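Left and right gripper streams drift apart when replaying folding demos

Kenneth Magbanua
Posted in Perception and Control

Hello all. I record cloth handling with two hand-held grippers and train a policy from it. Each gripper writes its own video and its own pose log. At the start of an episode they agree well, but after 3 minutes the left one is behind by 220 ms. In replay the planner closes one finger pair on fabric that the other side has already released.

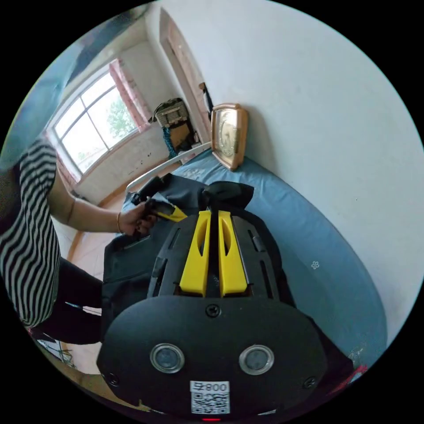 Dark grey cloth on the bed, seen from gripper 800.

I align both streams by the first timestamp only and then count frames. Is it wrong? I would prefer not to record everything again – there are 387 episodes.

Randberg
Yes, the counting is your problem. Two cameras never run at exactly the same rate, and one dropped frame moves everything after it. Use the timestamp of every frame, fit a line between the two clocks (offset and slope), then resample the poses to one common time base. Interpolate rotations with slerp, please do not average the Euler angles. You can do this offline, so the old episodes are usable if the per-frame stamps were saved.

Abella
had same thing, bought a better USB hub and it went away

Kenneth Magbanua
Thank you Randberg. The stamps were saved. After the fit, 173 episodes replay correctly. The others have gaps in the pose log, I will check them tonight.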